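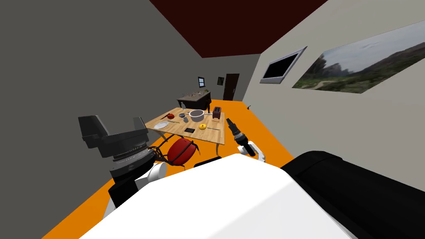
How much of the gain do you lose if you randomize only the wall and floor colors and leave the lighting fixed?

Less than I expected: the policy trained with colors only kept most of it, and the lighting part mattered mainly for the wrist view.

OK, longer version, because Osaze asked for it on the call and I said I'd write to the list (sorry it took me a while!). We trained the pick policy in the Flataline rooms 14 times over, same demos every time, and just swapped what gets shuffled at reset. Colors, lights, camera tilt, clutter on the table, then the combos. The head view does fine with almost anything you throw at it. The wrist view is the fussy one. When the gripper is open and all it has to look at is two plain walls and a bit of floor, there's so little to go on that the policy leans on wall color way more than I'd like.

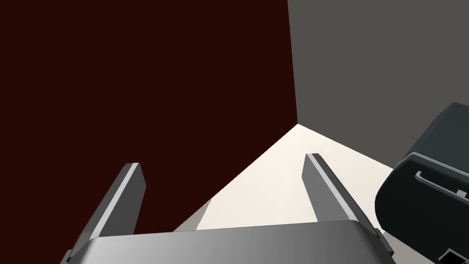

Tharushi Ekanayake wrote:
> I'd be careful blaming color for that. In Prenitz we saw the
> same wobble with every wall set to the same gray, and what
> fixed it was feeding in 2 past wrist frames instead of one.
> Did you try any history at all? If not, I think the color
> result and the memory result are tangled up.

Fair point, and no, we hadn't when you wrote that. So I reran the colors-only setup over the weekend with your two past frames stuck on (Rajitha, that was me hogging the Yuan nodes, I owe you one). The wobble mostly goes away near blank walls, but the policy gets slower to react when the target moves, and it took around 8 hours longer to train. I don't love that trade yet. Could be my learning rate, I just copied the old one over.

What I still can't tell is whether it's the extra frames or just the bigger input layer doing the work. I want to try feeding the same frame in twice as a check. Nimal, do you still have the loader branch where you did that for Iltumar? If you can push it I'll start the runs and post the curves to this thread sometime in September.

Zuweira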